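Push-button switch

A push-button switch is a manually operated control device in which pressure on an actuator changes the state of one or more electrical contacts. Industrial types are used on control panels, pendant stations and machine enclosures, and are normally built from separate parts that fit together through a hole in the panel.
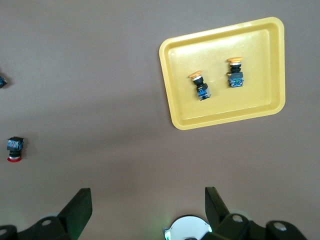
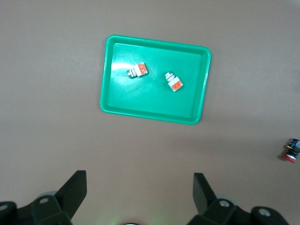

Industrial push-button switches in plastic trays.

What is the difference between a momentary and a latching push-button?
A momentary push-button returns to its rest position when pressure is removed, so its contacts change state only while it is held. A latching push-button stays in the operated position until it is pressed again, pulled or twisted, depending on the design.

Construction

The usual assembly has three main parts: the operator, the mounting collar and the contact block. The operator carries the visible button and a return spring. The collar clamps the operator to the panel and provides a seat for the contact block, which holds the fixed and moving contacts together with the wire terminals. Several blocks may be stacked or set side by side behind one operator.

Terminals are of the screw, spring-clamp or solder type. Screw terminals remain common in panels that are wired on site. A sealing gasket sits between the operator and the front face of the panel, and its condition largely decides how well the assembly resists dust and water.

Contacts

A normally open contact closes when the button is pressed. A normally closed contact opens. Start functions generally use the former and stop functions the latter, so that a broken wire in the stop circuit has the same effect as pressing the button.

Contact material is chosen to suit the load. Silver alloys are used for general control circuits. Gold plating is used at low voltages and currents, where a thin film of tarnish on silver could prevent conduction. Most blocks for control duty are of the slow-action kind, in which the contacts move at the speed of the actuator; snap-action blocks change over at a fixed point of travel.

Contact bounce

When contacts close they may rebound several times before settling. Relays seldom respond to this, but electronic inputs can register each rebound as a separate press. The effect is removed by a filter circuit or by a short delay in software.

Maintenance

Common faults are loose terminals, worn springs, hardened gaskets and dirty contacts. A survey of panels at the Brodstead works by Funmilayo Shehu, dated 8/20/19, examined 440 push-button assemblies and recorded 159 with a defect of some kind. Loose terminals formed the largest group. The survey recommended a yearly check of terminal tightness, to be carried out each September during the works shutdown.

See also
Limit switch
Rotary switch
Pilot light
Contactor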